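4.2 Segmenting the bean sorting recordings

Florkeck takes two kinds of input: a head camera view and a gripper camera view, together with the 6-DoF pose of each hand. The streams run on separate clocks. We resample all of them to the head camera timestamps and interpolate the poses linearly, with rotations handled by slerp. Gaps longer than 113 ms are left unfilled, and the segment is split at that point.

Segment boundaries come from the plates. A small detector finds the two plates in each image and marks every dark blob inside a rim as a bean candidate. The state of the task is then the pair of bean counts, source and target, and a boundary is placed wherever the pair changes and stays changed for 9 consecutive images. Rice is ignored by the counter but kept in the policy input, as grains close to a bean affect which grasps are usable.

The head view alone was not enough for this. A hand often covers the target plate (Figure 3, first image), and the count there is undefined until the hand moves away. In such cases we use the gripper view if the plate center is visible in it, and otherwise carry the last valid count forward.
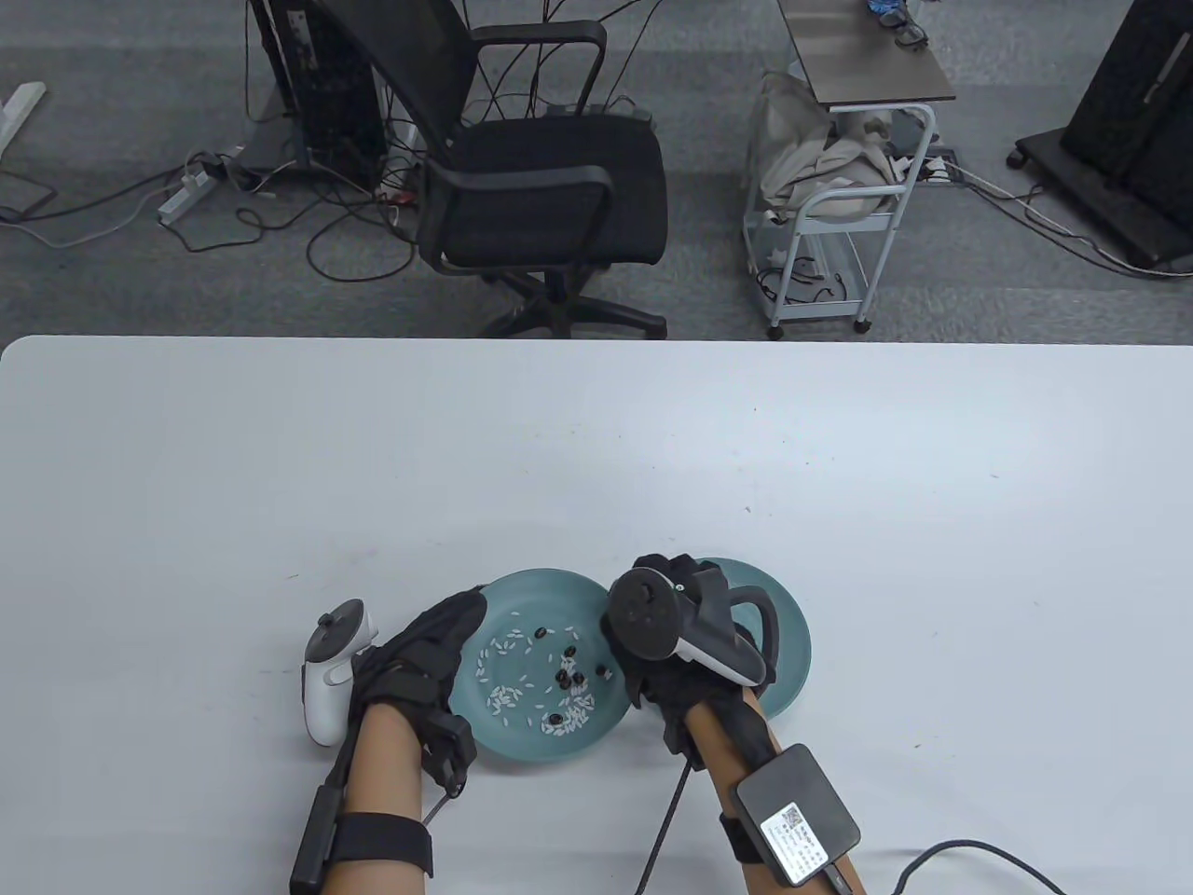
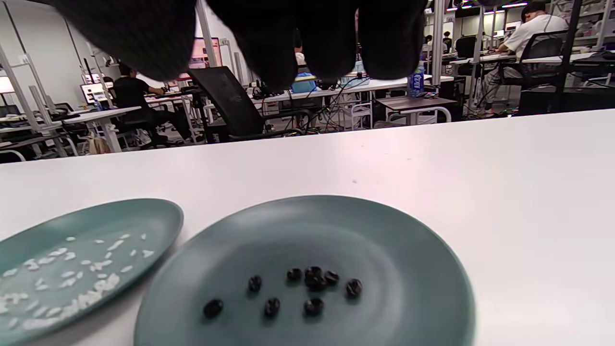
Figure 3. Sorting black beans from white rice with two teal plates. First image: head view, with beans among the rice on the left plate and the right plate partly hidden by the gloved hand. Second image: gripper view, with nine beans on the right plate.

4.3 Failure cases in the counter

Touching beans were the main source of error. Two or three beans in contact merge into one blob, so we split blobs by area using the median single-bean area from the same image. Of 31 episodes checked by hand, 18 needed no correction after this step. The rest were corrected by one annotator before training – mostly by moving a boundary a few images earlier.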